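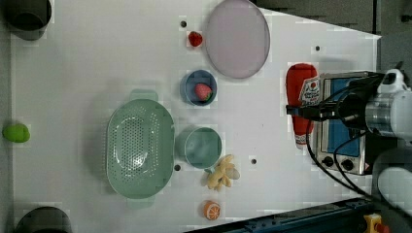

Summer camp sign-ups: read the small print first

The Zisex day camp flyer has gone home in backpacks again, and I have already had several parents ask if it's worth the money. My answer is that I don't know, and the flyer doesn't help much. It promises "enriched play" for ages four to seven and a "child-led snack hour." Last year my son's child-led snack hour was crackers.

The price is $196 a week, up from what we paid in March of last year for the early bird spot. That gets you 9 to 2:30. If you work a normal day you will need the extended care add-on, and the add-on is listed on a separate page in smaller type. Halfdan Fogh emailed the office to ask how many kids are in each group and was told groups are "kept comfortable." He wrote back asking for a number. He's still waiting.

Munasinghe Park runs a cheaper morning program, 127 dollars for the week, bring your own lunch. It has less to say about brain development and more about sunscreen, which I count in its favor. The bathrooms are a hike from the playground, so think about that if you have a newly trained three-year-old.

Sena Amoah sent her twins to both last summer and says they liked the park better, mostly for the sprinkler. I wouldn't build a theory on two kids and a sprinkler, but it's more evidence than the flyer offers.

Zisex wants deposits by 9th June. Ask about refunds before you pay, and get the answer in writing.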